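I own too many things that do nothing. I worked this out on a Wednesday, on my knees with a duster, moving the same objects off the same shelf so I could wipe under them and put them all back (eight of them on that shelf alone!). And I'd like to speak up for them, because the tidy people have had it their own way for far too long.

You know the advice. Keep what's useful, let the rest go, take a photo if you're feeling soppy. My friend Judit Major did the whole programme in June and got rid of 413 items. She kept a list. Her flat in Abu Hammour is lovely now, very calm, and I sat in it for an entire evening without once being able to ask "where did you get that?" We talked about her boiler.

That question is half the reason to have people round, if you ask me. Someone picks up a silly thing from the side, turns it over, and off you go – an aunt, a bad holiday, a shop that's been closed for years. Nobody has ever picked up my colander and wanted to hear more.

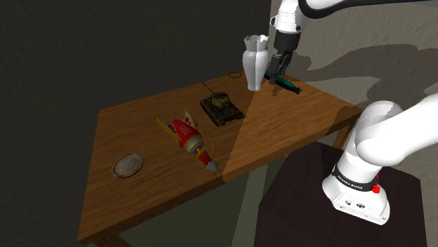 *A toy tank, a toy rocket and a white vase: not a useful inch between them, unless you have flowers.*

I do see the other side. Dust is real, rent is worse, and there's a kind of hanging on to stuff that makes people miserable. My own spare room has a box marked "Zasach" that I haven't opened in two moves, and I couldn't tell you what's in it. That one can go, probably. But a box you never open is a different matter from a daft ornament you walk past every morning and quite like.

What really gets me is the cost argument. Clear your shelves, they say, and then there's a storage set from Trovenico to help you do it, 100 for the small one and 500 if you want the lids to match. So I'd be paying good money for empty boxes to replace full shelves. I'd sooner buy another vase.

Anyway, Judit rang last week. She wants her brass frog back, the one she gave me in the great clear-out, and I've told her she can visit it.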